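Zwischenbericht an die Förderstelle Prostent
Vorhaben: Gemeinsamer Vertrieb und Warenerfassung für Schmuck aus Heimarbeit im Raum Vurnach
Stand: 06.04.2019
Projektleitung: Maricel Mangubat
Bearbeitung: Kalevi Kettunen (Erfassung, Datenhaltung), Leandro Troncoso (Einkauf, Versand), Muchen Yu (Produktprüfung)

1. Gegenstand und Berichtszeitraum

Der Bericht umfasst die Arbeiten seit Vorlage des letzten Zwischenberichts im Dezember. Er folgt der Gliederung des Bewilligungsbescheids. Arbeitspaket 1 (Aufnahme der Teilnehmenden) wurde bereits im Vorbericht abgeschlossen und wird hier nur insoweit erwähnt, als sich der Bestand geändert hat. Am Vorhaben sind unverändert 36 Haushalte beteiligt. Zwei Haushalte haben ihre Tätigkeit aus familiären Gründen ausgesetzt, bleiben nach Rücksprache aber im Verteiler und werden in der Statistik als ruhend geführt.

Die Zielsetzung ist gleich geblieben: Die beteiligten Haushalte fertigen Perlenarmbänder, Halsketten und in geringem Umfang Ohrschmuck in der eigenen Wohnung und verkauften bisher jeweils auf eigene Rechnung. Materialeinkauf, Kennzeichnung, Prüfung und Versand sollen gemeinsam organisiert werden, ohne dass die Fertigung selbst an einen zentralen Ort verlagert wird.

2. Arbeitspaket 2: Warenerfassung

Zum Stichtag sind 468 Artikel mit vollständigem Datensatz erfasst. Ein Datensatz gilt als vollständig, wenn Artikelnummer, Kürzel des Haushalts, Produktart, Innenumfang, Fadenmaterial, Perlenmaterial, Verschlussart und Verkaufspreis eingetragen sind. Datensätze ohne Angabe zum Fadenmaterial werden seit der Umstellung der Eingabemaske nicht mehr angenommen. Vorher war das Feld freiwillig und wurde entsprechend selten ausgefüllt.

Die Erfassung erfolgt in den Haushalten selbst. Jeder Haushalt hat einen Bogen mit vorgedruckten Artikelnummern erhalten, dazu ein Maßband und Anhänger aus Karton. Die Bögen werden gesammelt und von Herrn Kettunen in die Datenbank übertragen. Eine unmittelbare Eingabe über das Mobiltelefon wurde erprobt und vorerst zurückgestellt, nachdem sich doppelt vergebene Nummern häuften. Ursache war die fehlende Synchronisation bei unterbrochener Verbindung. Der Fehler ist dem Anbieter gemeldet.

Bei der Angabe des Innenumfangs bestehen weiterhin Abweichungen. Elastische Armbänder werden von einem Teil der Haushalte flach liegend gemessen, von anderen auf einem Messkegel. Beide Verfahren liefern für dasselbe Stück unterschiedliche Werte. Festgelegt ist nun die Messung flach liegend, ungedehnt, mit doppelter Ablesung. Die älteren Datensätze werden bei der nächsten Inventur nachgemessen. Bis dahin tragen sie in der Datenbank den Vermerk »Maß ungeprüft« und werden nicht in den Größenfilter des Katalogs übernommen.

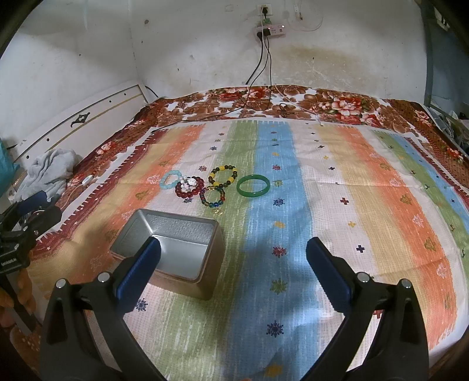 Die Benennung der Farben wurde vereinheitlicht. Zuvor standen für denselben Farbton bis zu vier Bezeichnungen nebeneinander, was bei Nachbestellungen zu Fehllieferungen führte. Die neue Liste ist bewusst kurz gehalten und wird durch eine Musterkarte ergänzt, die jedem Haushalt vorliegt. Mischfarben und mehrfarbige Stränge werden nach dem überwiegenden Anteil eingeordnet. Für durchscheinende Perlen gibt es einen eigenen Zusatz. Strittige Zuordnungen entscheidet Frau Mangubat; die Entscheidung wird auf der Musterkarte nachgetragen.

Nicht umgesetzt ist die vorgesehene Verknüpfung der Warenerfassung mit der Buchhaltung. Die Schnittstelle setzt eine Programmversion voraus, die beim beauftragten Steuerbüro noch nicht installiert ist. Die Umsätze werden bis auf Weiteres monatlich als Tabelle übergeben. Der Mehraufwand ist vertretbar, verursacht jedoch Rückfragen, wenn Rücksendungen über den Monatswechsel laufen.

3. Arbeitspaket 3: Materialeinkauf

Glasperlen, Verschlüsse und Faden werden inzwischen gebündelt über die Firma Brabec bezogen. Die Rahmenvereinbarung sieht Staffelpreise und eine feste Lieferfrist vor. Die Lieferfrist wurde bei Glasperlen eingehalten, bei Verschlüssen wiederholt überschritten. Herr Troncoso hat eine Mindestbevorratung eingeführt: Sobald der Bestand einer Verschlussart unter den festgelegten Wert sinkt, wird ohne weitere Freigabe nachbestellt. Seitdem ist kein Engpass mehr aufgetreten.

Als elastischer Faden kommt jetzt durchgängig Soltine in zwei Stärken zum Einsatz. Die dünnere Stärke ist für Perlen mit enger Bohrung vorgesehen, die dickere für alle übrigen Armbänder. Einzelne Haushalte bevorzugen weiterhin den zuvor verwendeten Nylonfaden und begründen das mit der besseren Handhabung beim Knoten. Restbestände dürfen aufgebraucht werden, sofern das Fadenmaterial korrekt im Datensatz steht. Eine Neubeschaffung von Nylonfaden aus Projektmitteln findet nicht statt.

Die Ausgabe des Materials erfolgt gegen Unterschrift im Gemeindesaal Vurnach. Der Verbrauch je Haushalt lässt sich daraus nur grob ableiten, da Reste nicht zurückgewogen werden. Für die Kostenrechnung wird deshalb mit Normverbräuchen je Produktart gearbeitet. Die Normverbräuche beruhen auf Probestücken und werden jährlich überprüft.

4. Arbeitspaket 4: Produktprüfung

Geprüft werden Reißfestigkeit des Fadens am fertigen Stück, Sitz des Knotens, Abrieb der Beschichtung und bei metallischen Bestandteilen die Nickelabgabe. Die ersten drei Prüfungen führt Frau Yu selbst durch, die Nickelprüfung ist an ein externes Labor vergeben.

Im Berichtszeitraum wurden aus der laufenden Fertigung Stichproben gezogen. Auffällig waren acht Stücke. In allen Fällen lag der Mangel am Knoten, der sich unter Wechsellast öffnete. Betroffen waren ausschließlich Armbänder mit der dickeren Fadenstärke, bei denen der Knoten ohne Klebstoffsicherung ausgeführt war. Die Arbeitsanweisung ist angepasst: Chirurgenknoten, Nachziehen von Hand, ein Tropfen Klebstoff, Ruhezeit über Nacht, danach Kürzen der Enden. Der Klebstoff wird vom Projekt gestellt. Die beanstandeten Stücke wurden neu aufgezogen und nach bestandener Wiederholungsprüfung freigegeben.

Beim Abrieb ergaben sich keine Beanstandungen an Glasperlen. Bei lackierten Kunststoffperlen löste sich die Beschichtung stellenweise bereits im Tuchversuch. Diese Ware stammt aus Altbeständen der Haushalte und wurde nicht über die Rahmenvereinbarung beschafft. Sie ist vom gemeinsamen Vertrieb ausgeschlossen. Ein Verkauf auf eigene Rechnung bleibt den Haushalten unbenommen, allerdings ohne den gemeinsamen Anhänger.

Die Laborergebnisse zur Nickelabgabe der Verschlüsse liegen noch nicht vor. Bis zum Eingang werden Halsketten mit den neuen Verschlüssen zwar erfasst, aber nicht versandt.

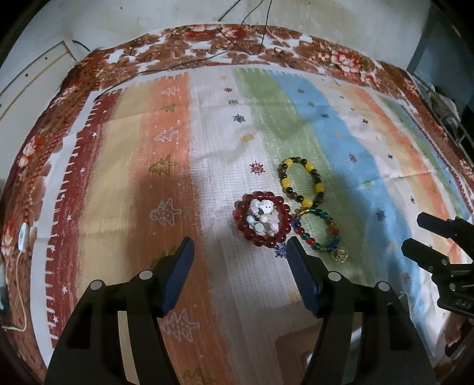

Für die Aufbewahrung geprüfter Stücke bis zum Versand gilt folgende Regelung. Fertige Ware ist trocken und lichtgeschützt zu lagern, getrennt von Rohmaterial und von ungeprüften Stücken. Ob dafür eine Dose, eine Schachtel oder eine Schublade verwendet wird, bleibt den Haushalten überlassen. Elastische Armbänder sollen nicht über einen Gegenstand gespannt aufbewahrt werden, weil der Faden dabei ermüdet. Der Hinweis ist auf die Rückseite des Erfassungsbogens aufgenommen worden.

5. Arbeitspaket 5: Versand und Absatz

Der Versand läuft über eine gemeinsame Sammelstelle. Die Haushalte liefern freigegebene Stücke dort ab, Herr Troncoso stellt die Bestellungen zusammen. Die Verpackung wurde von Polsterumschlägen auf flache Kartons umgestellt, da bei den Umschlägen Bruchschäden an größeren Glasperlen gemeldet worden waren. Das höhere Porto ist im Verkaufspreis nur teilweise berücksichtigt. Eine Anpassung der Preisliste ist für den nächsten Katalog vorgesehen.

Der Absatz verteilt sich sehr ungleich auf die Produktarten. Armbänder tragen den überwiegenden Teil des Umsatzes, Ohrschmuck wird kaum nachgefragt. Es wird vorgeschlagen, Ohrschmuck im nächsten Katalog nicht mehr aufzuführen und nur noch auf Anfrage zu liefern. Die betroffenen Haushalte sind informiert; eine Rückmeldung steht noch aus.

Mit dem Einzelhandel bestehen bislang keine festen Lieferbeziehungen. Herr Prakash Shetty hat als externer Berater die Konditionen für Kommissionsware geprüft und rät davon ab, solange die Rückläufe nicht artikelgenau verbucht werden können. Die Projektleitung schließt sich dieser Einschätzung an. Voraussetzung für eine erneute Prüfung ist die unter Abschnitt 2 genannte Schnittstelle.

6. Mittelverwendung

Die Ausgaben liegen insgesamt innerhalb des bewilligten Rahmens. Beim Ansatz Material besteht ein Minderverbrauch infolge der Staffelpreise, beim Ansatz Porto und Verpackung ein Mehrverbrauch. Ein Antrag auf Umwidmung zwischen beiden Ansätzen wird gesondert gestellt. Der Ansatz für Schulungen ist bisher nicht angetastet, da die Einweisungen in die Knotentechnik ohne Honorar durch Frau Yu erfolgten — ob dies in der zweiten Projekthälfte fortgeführt werden kann, ist offen.

Die Belegliste ist als Anlage A beigefügt. Drei Belege des Klebstofflieferanten liegen nur als Kopie vor; die Originale sind angefordert.

7. Offene Punkte und nächste Schritte

Nachmessung der mit »Maß ungeprüft« gekennzeichneten Artikel im Zuge der Inventur (Kettunen).
Auswertung der Laborergebnisse und Entscheidung über die Freigabe der Halsketten (Yu).
Abstimmung mit Brabec über die Lieferfrist bei Verschlüssen, gegebenenfalls Einholung eines Vergleichsangebots (Troncoso).
Neukalkulation der Preisliste einschließlich Porto (Troncoso, Mangubat).
Klärung des Installationstermins mit dem Steuerbüro (Mangubat).

Eine Verlängerung der Projektlaufzeit wird derzeit nicht beantragt. Sollte sich die Schnittstelle weiter verzögern, wäre Arbeitspaket 2 ohne diesen Teil abzuschließen und die manuelle Übergabe als Dauerlösung zu dokumentieren. Um Mitteilung, ob die Förderstelle einem solchen Abschluss zustimmen würde, wird gebeten.

Anlagen: A Belegliste, B Arbeitsanweisung Knoten (geänderte Fassung), C Erfassungsbogen, D Farbliste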